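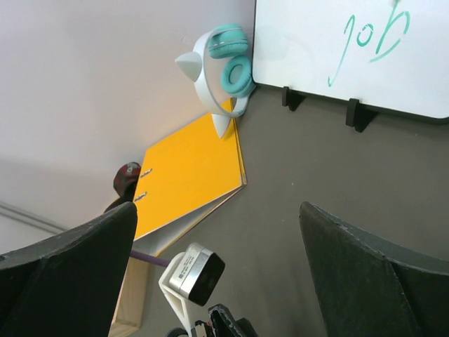 Whiteboard writing is the exercise our club members ask for first and finish last. You would think drawing a letter with a marker is easier than stacking cups, and for a hand it is. For a gripper it's a long lesson in how flat a flat thing isn't. The word on our little board is "job", in teal-green marker, and we chose it for good reasons: three letters, three loops if you write generously, and a tall stroke on the j that shows every wobble you were hoping to hide. The steps below are the ones we use at the Szűcs club, in the order that has caused the least shouting.

What you need

A small dry-erase board and two stand clips. A marker with some life in it. A cloth. An arm with a parallel gripper and a wrist camera. A folder or binder for your printed notes, since you will not remember the offsets, whatever you think now.

Step 1. Stand the board up

Clip the lower edge of the board in two places and set it on the table. One clip in the middle looks fine until the marker touches the board, at which point the board goes for a spin. Press each top corner with a finger. If it rocks, move the clips farther apart and try again.

Step 2. Sort out the cable

Run the camera cable so that it has slack at the wrist and none near the fingertips. Turn the wrist by hand through its full range before you power anything. Coralie Costigan skipped this in May and spent the rest of the session learning to crimp connectors, a useful skill she had not signed up for.

Step 3. Find the board

Touch the closed fingertips to three corners, slowly, and save each position. Then work out the plane from those. Our script is called Prusska and it will accept any three points you give it, including three in a straight line, and then produce a board that exists only in its imagination. Check the numbers before you believe them.

Step 4. Load the marker

Open the gripper, put the marker between the fingers, close at low force. Our setting is 286 on the Skurnitz scale. At 500 the marker shoots out like a bar of soap — Jenő Kocsis has tested this more often than science required. Take the cap off after gripping and put it somewhere you'll find it.

Step 5. Write in the air

Run the whole word with the tip held well clear of the board. Watch the corners of the path and watch the cable. If the arm slows down at the top of the b, you are near a joint limit, so slide the board toward the base and go back to step 3. Yes, all of step 3.

Step 6. Write for real

Bring the tip in a little at a time until it leaves a line. Stop there. More pressure doesn't make a darker line, it makes a ruined marker. Our full path has 1357 points, and you can thin it to 212 before the loops start to look like stop signs.

Step 7. Wipe and repeat

Wipe the board while the ink is fresh. Re-touch one corner after wiping, because you have certainly moved it — Kinga Vörös says she never does, and her j's lean more every time.

Once "job" is readable twice in a row, pick a word with an s in it and lower your expectations.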